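The Ildale Line Item

The request was due to Clusside on Friday, and by Wednesday night it came to one page with a hole in it. Line one was handheld grippers, quantity 11. Line two was boards with foam facing. Line three was cable. Line four was headed "Consumables and spares" and had no figure beside it.

Oda Malabanan had left line four to the bench. Her view was that a price could be argued over, but a wear rate had to be measured, and that the only people at Ildale who could measure it were the ones with the tool in their hands. She sat at the end of the room with the spreadsheet open and waited for numbers.

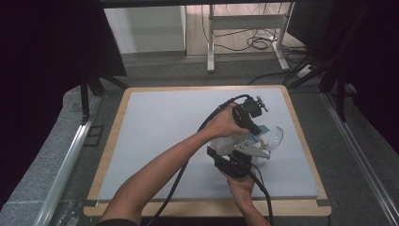 Sze-wing Lau
Staff writer, fiction

The tool took both hands. One went over the top of the housing and the other held the lower handle, and the cable went wherever the cable wanted to go. Menico, who made the grippers, sold them with a service plan. The plan covered motors. It did not cover jaw pads, handles or cable, and it defined each of these in an appendix that Malabanan had read twice.

"How many picks on that one?" she asked.

"Four hundred since the pads were changed."

"And the one before?"

"Same. Then it started to slip on the clear plastic."

She typed 400 into the sheet. At 50 picks per shift, a set of pads lasted eight shifts. Eleven grippers, one shift a day, five days a week. She carried the result out to the end of the contract, looked at it, and checked the formula for an error. There was no error. The pads would cost more than the service plan.

She tried the calculation the other way. If the thin pieces were done by hand and the grippers kept for the boxy ones, the pads would last longer, but Clusside was paying for the thin pieces. The boxy ones were in the contract to fill out the schedule. She deleted the second calculation and kept the column heading in case somebody asked.

"What about tape?" said the bench.

"What about it?"

"We go through it. It isn't on the page."

She had forgotten tape. She added a row under line four and then a second row for labels. Clusside had turned down a request the previous year over a missing category, and the letter had used the word "incomplete" in both paragraphs.

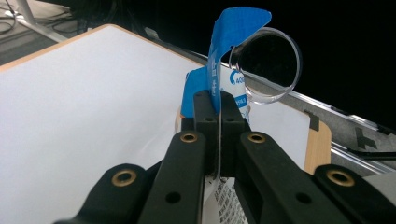
The thin pieces were the slow part of any shift. A closed jaw left no room to correct the angle, so a bad approach meant opening up, backing off and starting again. Each restart counted as a pick against the pads and as nothing against the target. Malabanan had asked Menico whether restarts were included in the rated life. The reply gave the rated life.

She split the pick count into two columns, completed and total. The ratio was worse than she had told Clusside in the fall. She thought about that for a while, and then she moved the total into the main table, where it would be read, and wrote one sentence under it explaining the difference.

Line four now had a figure. It pushed the request 59 dollars over the limit for approval without a meeting.

She could cut a spare cable. She could cut the labels and buy them out of the office account. She could round the tape down. She opened the calendar instead and found the next review meeting, at the end of February, two weeks after the grippers were supposed to be ordered.

"Are we over?" said the bench.

"A little."

"Take out a cable."

"Which one of you wants to share?"

The pick counter went up by one, and then by one again. Malabanan saved the file as it was, with the cables in, and began to fill out the form for the meeting. It asked for a reason in 11 words or fewer. She wrote "Pads wear out" and went on to the next box.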